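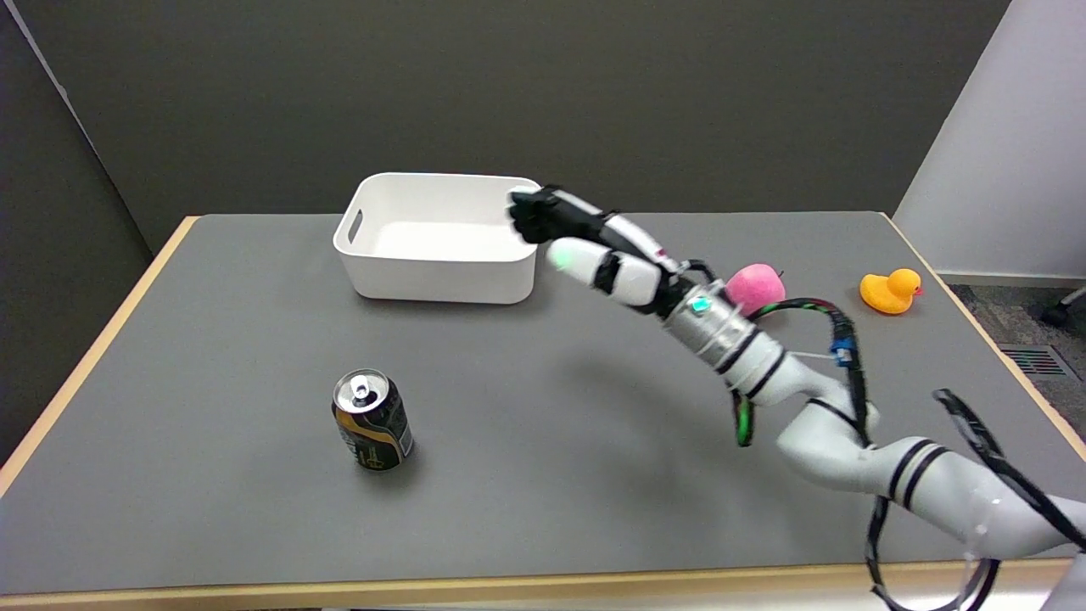
Figura 1. La mesa de clasificación: cubeta blanca vacía, lata, manzana de espuma rosa y pato de goma.

Taller de Organización del Espacio Cotidiano
Apuntes de la unidad 4: recoger una mesa

¡Por fin llegamos a la unidad que más me gusta del curso! Hasta ahora hemos hablado de armarios y cajones, lugares donde las cosas ya tienen techo. Una mesa es otra historia: todo está a la vista, todo se puede alcanzar y, por eso mismo, todo tiende a quedarse donde cayó. Vamos a trabajar con muy pocos objetos y un solo recipiente, y veréis cuánto da de sí.

1. El recipiente antes que los objetos

En el cuaderno Wemik (páginas 2 a 22, las que teníais que traer leídas) se insiste en colocar la cubeta antes de tocar nada. Al fondo de la mesa suele ir bien: deja libre la parte delantera, que es donde se mueven las manos, y obliga a pensar en la distancia que recorre cada cosa. La cubeta blanca de nuestra mesa tiene las esquinas redondeadas y un asa recortada en el lado corto izquierdo. Fijaos siempre en el asa. Si queda pegada a una pared o a otro recipiente, al levantar la cubeta cargada habrá que girarla, y ahí se vuelcan las latas.

Otra ventaja del plástico claro y liso – y esto lo defiendo con entusiasmo cada año – es que el fondo se ve entero. Una moneda, un clip, una goma del pelo: no hay donde esconderse.

2. Familias de objetos

Para el ejercicio usamos tres objetos que no tienen nada que ver entre sí. Apuntad para cada uno forma, peso, rigidez y destino final.

Lata de bebida. Cilíndrica y rígida. De pie ocupa poca superficie, tumbada rueda. Su destino depende del contenido: llena va a la despensa o a la nevera, vacía va al reciclaje de envases. En la cubeta solo está de paso.

Manzana de espuma. Ligera y blanda, admite peso encima durante un rato, aunque conviene ponerla al final. Destino: caja de juego simbólico, con el resto de la comida de juguete. (Sí, cada curso alguien la manda al frutero. Me encanta esa discusión, guardadla para la puesta en común.)

Pato de goma. Forma irregular, con cabeza y pico que sobresalen. No se apila. Destino: baño, si se usa en el agua, o la misma caja de juegos que la manzana. Decididlo y escribidlo.

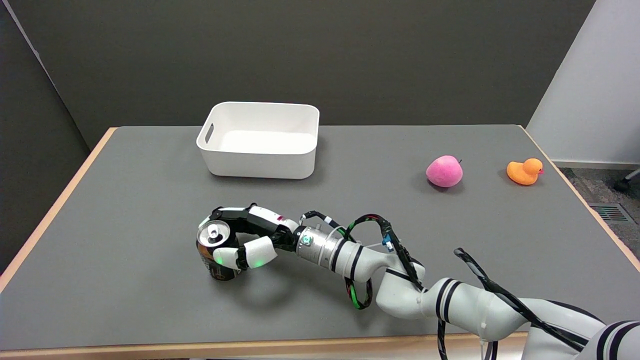 Figura 2. Agarre de la lata. La manzana y el pato están a la derecha de la mesa.

3. El orden de recogida

El método Ondieki, que vimos por encima en la unidad anterior, propone empezar por el objeto rígido y con más riesgo de caída. En nuestro caso, la lata. Se coge con firmeza, se levanta en vertical hasta superar el borde de la cubeta y se baja despacio hasta que la base apoye. Nada de soltarla desde arriba: si está llena, golpea; si está vacía, rebota y acaba tumbada.

Después el pato, en un rincón, con el pico hacia dentro. La manzana entra la última y rellena el hueco que quede.

Existe también la variante Iddale, por cercanía: primero lo que está más próximo a la cubeta, luego lo siguiente. Es rapidísima con mesas muy cargadas y algo torpe con pocos objetos. Probad las dos con la misma disposición inicial y anotad en cuál habéis tenido que recolocar algo. ¡Las diferencias sorprenden bastante!

4. Práctica en parejas

Montad una mesa con los tres objetos separados entre sí. Una persona recoge y la otra observa sin hablar. Luego se intercambian los papeles. En la ficha Likness se anota el orden elegido, las veces que se ha corregido una colocación y el destino de cada objeto al vaciar la cubeta. El vaciado forma parte del ejercicio: una cubeta llena en medio de la mesa sigue siendo desorden, solo que con paredes.

Quien quiera ampliar puede añadir un objeto plano (un sobre, una libreta) y ver en qué momento conviene meterlo. Yo lo pongo de canto contra una pared de la cubeta, pero he visto soluciones mejores en clase.

Para la próxima sesión

Traed la ficha completa y una lista de lo que hay ahora mismo en la mesa donde más tiempo pasáis. Sin recogerla antes, por favor. Extensión máxima del comentario: 900 palabras.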